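Saltard wants me to believe I can rent my way to a bed-making robot

Mon 5 February

I have been rude about home robots here before, most recently in November, when the Hevitz arm spent an evening failing to pick up a sock. So when Saltard started offering its Zunska kit, a hand-held gripper you use yourself on your own chores, I signed up for the 60-day plan mostly to complain about it.

The pitch goes like this. You do the housework with the grippers, the recordings go off to Saltard, and at some later date a robot learns your house. You pay for this. I'd like that sentence to sink in.

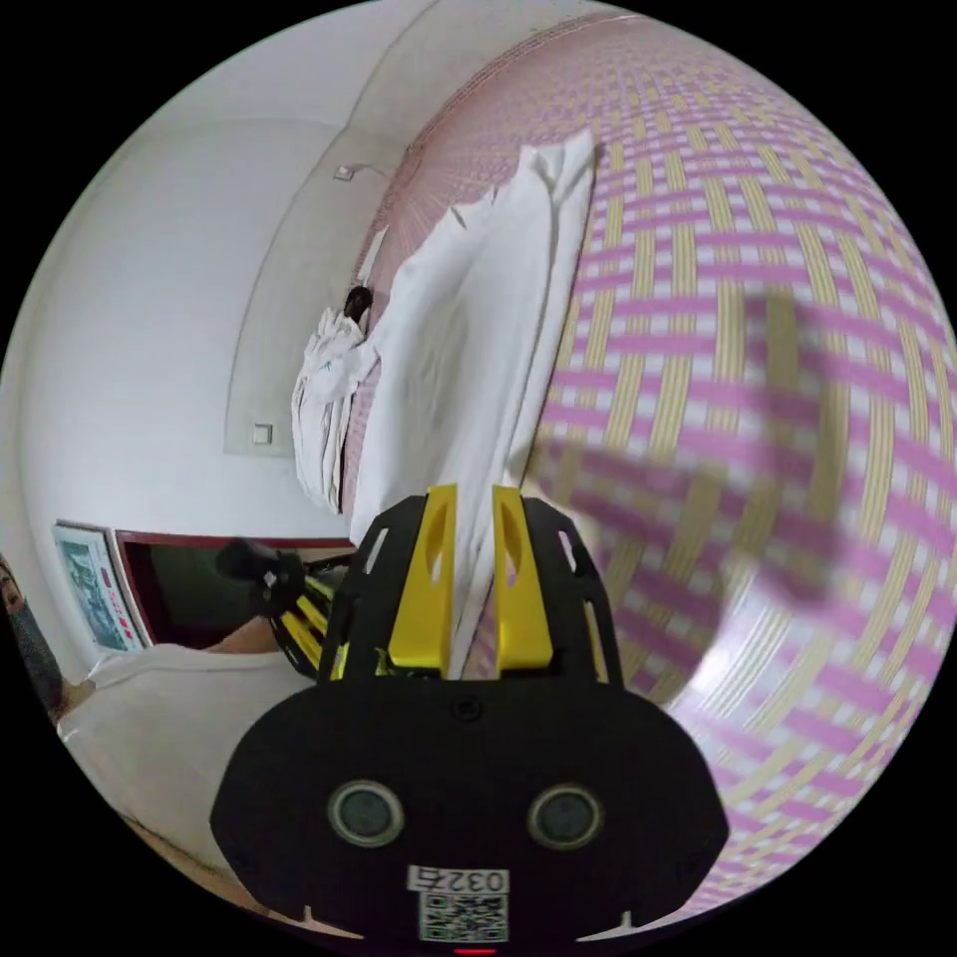 Bedding is the first module, and the booklet gives it 16 pages. Most of those are about lifting things by a corner and letting go slowly. Fine advice, but my grandmother gave it to me in one breath and didn't charge a deposit of 100 dollars.

What I will grant them is the fingers. They're wide and flat, and I prefer them to the skinny metal ones on the Hevitz.
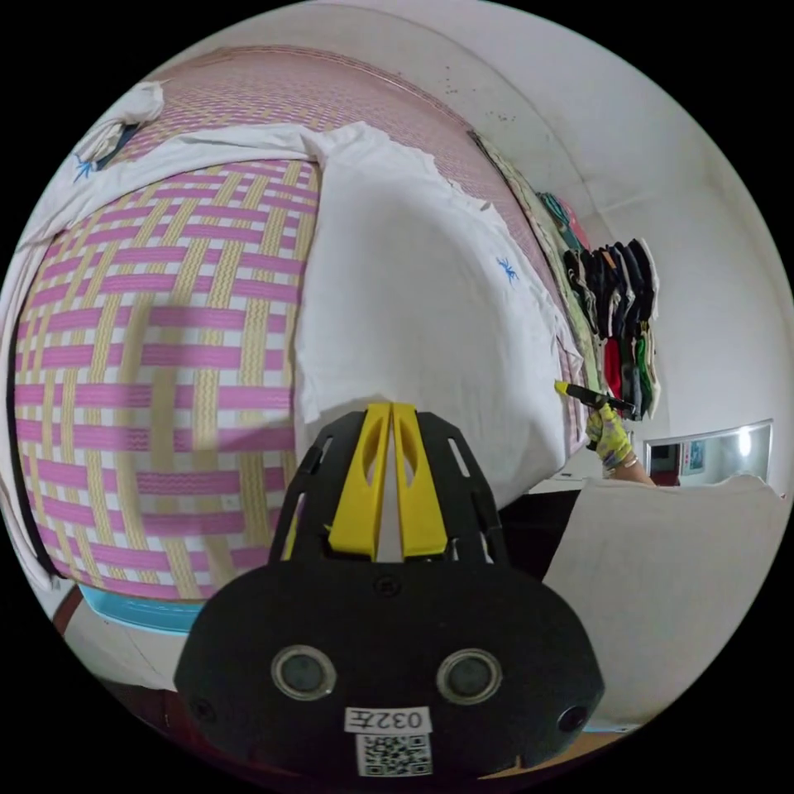
Gripper, sheet and pillow, with the woven mat underneath.

My real gripe is the claim on the box that you'll be "as quick as by hand within 4 sessions." As quick as whose hand? Sheets are miserable things. They fold over on themselves, they slide, and a tool that can only pinch has no way to smooth.
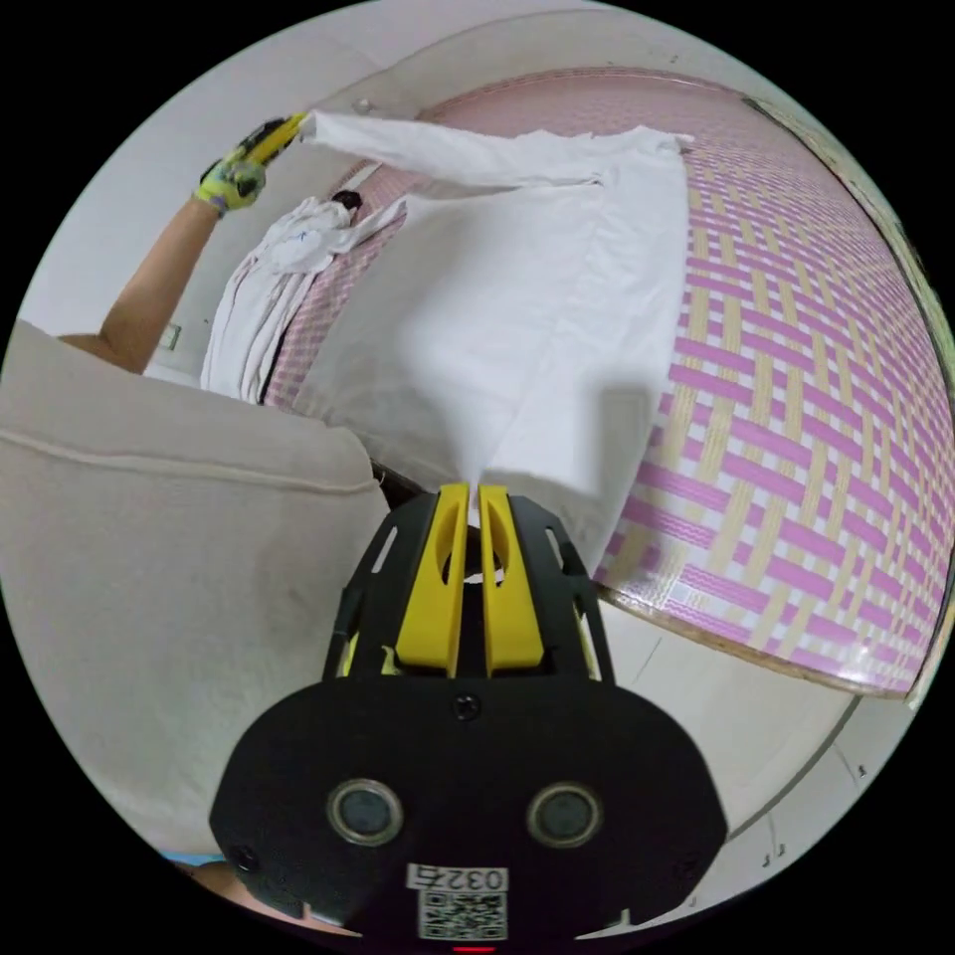

I wrote to support about smoothing and got a link to the Ostapchuk add-on, a padded paddle sold separately. Of course it is. The link was dead, too.

Then there's the matter of what happens to the recordings. The terms say they're kept "as long as useful." Useful to whom? I've asked twice and I'm still waiting.
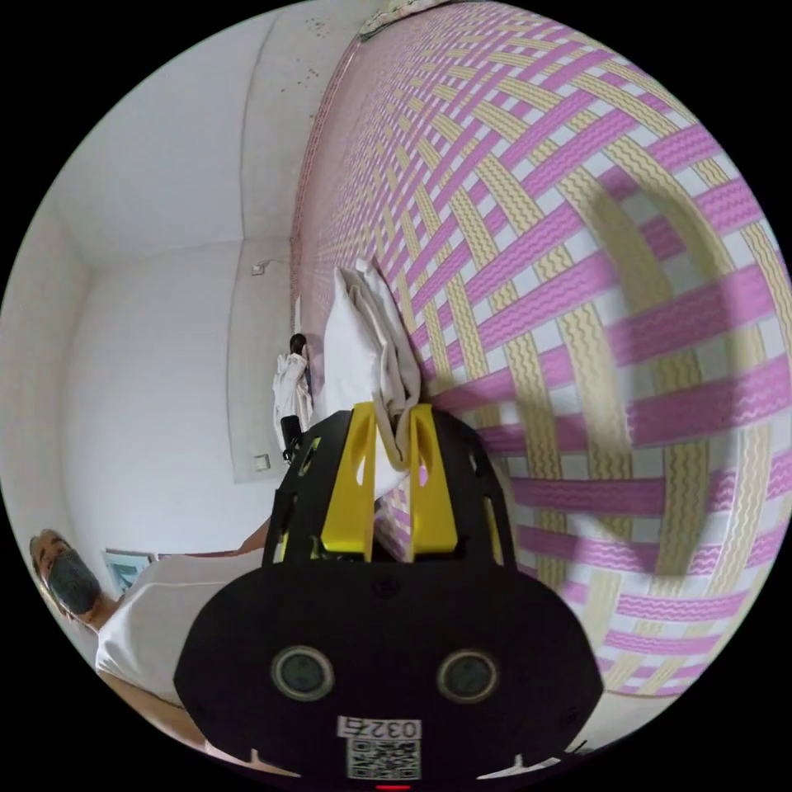 Small cloths are where I'd start if you insist on trying it. Skip the pillow until your wrist is used to the weight, and read the return policy before you open the second box, which I did not.

I'm keeping mine until the plan runs out. The kitchen module comes next, and I have low hopes for the dish towels.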